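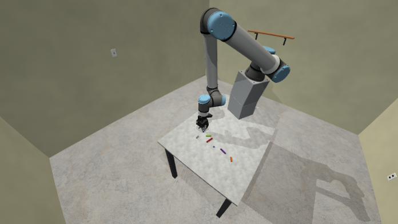

Workshop Tips – Shared Benches

Setting up a sorting bench when an arm does the picking

Keep the arm on its own pedestal beside the table, off the tabletop. The bench can then be levelled or swapped without unbolting the base. At Jatura we recheck the pick height after any table move, even a small one.

Leave clear surface between parts. Short coloured sticks are easy for the gripper if they lie apart; two touching will usually be lifted as a pair or dropped. Very small pieces go down last – the jaws close lower for them and can nudge whatever is beside them.

Park with the elbow high and the fingers pointing down, clear of the top. Check that the forearm won't meet a wall rail or shelf on the way up. Run new paths at 5 per cent speed, then 40, before full rate.

What changes for staff: less picking, more laying out and checking. Fiona Gunn's crew used to sort by hand for the whole shift. They now load a tray of 76 parts, start the cycle and inspect the rejects. Wrists are better for it. Standing time is up, so put down a mat, and rotate people off inspection every two hours. Attention drops after that.

Write the reset steps on a card and fix it at eye level by the door. Kiros Bogale's version has eight lines and the night crew can follow it without ringing him.

Wipe the tabletop with a barely damp cloth at changeover. No spray near the wrist joints.

Filed 16/12/2018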